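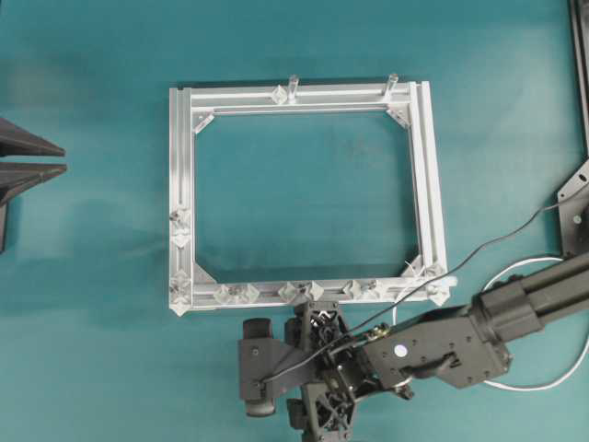

4.2 Audience Voting and the Jury Result

The Zawadzka Competition for Young Singers has given an audience prize alongside its main awards since its third season. The prize has no effect on the jury's ranking. It is paid from a separate fund provided by the sponsor, Kidmont, under an agreement renewed every two years. The present section compares the audience vote with the jury result for the final round and considers how far the voting procedure may explain the differences between them.

The final was held in July in the main hall at Ustska, which seats 2,000. Each ticket holder was given one paper ballot per evening, to be returned during the second intermission or within twenty minutes of the last performance. Over the two evenings of the final, 3,084 ballots were returned. Of these, 2,346 were accepted as valid. A ballot was rejected if it named more than one singer, if it named a singer who did not appear on that evening, or if the seat number had been left blank. A further 353 ballots reached the hall office after the deadline. They were stored separately and are not included in either of the totals given above.

The rule on seat numbers accounts for most of the rejected ballots. It was brought in at the request of the sponsor, after complaints that supporters of one finalist had collected unused ballots from the foyer. Michalski and Wilczyńska (in their earlier study of the same competition) found that older members of the audience were more likely to leave the seat number blank. We were not able to test this finding, as the ballots used at Ustska did not ask for the voter's age.

Figure 4. Rectangular frame of slotted aluminum extrusion on a teal work surface.
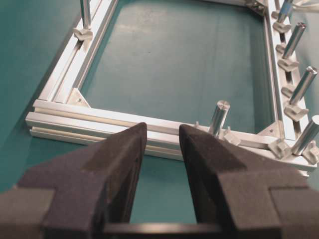

The jury and the audience agreed on the first evening. The mezzo-soprano Aitana Alcaraz was placed first by both, and the order of the next two singers was also the same. On the second evening the results differed. The jury placed the baritone Asger Zoëga first, with the tenor Tamás Magyar fourth. The audience placed Magyar first by a clear margin and Zoëga third.

Two features of the program should be kept in mind when reading this result. The first is the order of appearance. Magyar sang last, and his final aria ended a few minutes before the ballot boxes were opened for the second time. Zoëga sang before the first intermission, when no ballots could be returned. The second is the choice of music. Magyar offered two well-known opera arias and one song, while Zoëga gave half of his time to a song cycle that had not been heard at the competition before. The jury's published criteria give credit for range of repertoire. The ballot paper carried no criteria of any kind and asked only for the name of the singer the listener had most enjoyed.

It would therefore be unsafe to treat the audience vote as a second opinion on the question put to the jury. The two groups were asked different things, at different times, and under different rules. A comparison across seasons would be of more use, but ballots from the earlier competitions were not kept, and only the names of the winners survive in the printed programs.

Interviews with members of the jury, described in Section 4.3, suggest that several of them would support a single voting period at the end of each evening. The organizers at Jernik, whose competition follows a similar format, already use this arrangement. Their ballot does not ask for a seat number. Each paper is instead stamped at the door when the ticket is checked, and unstamped papers are set aside before the count begins.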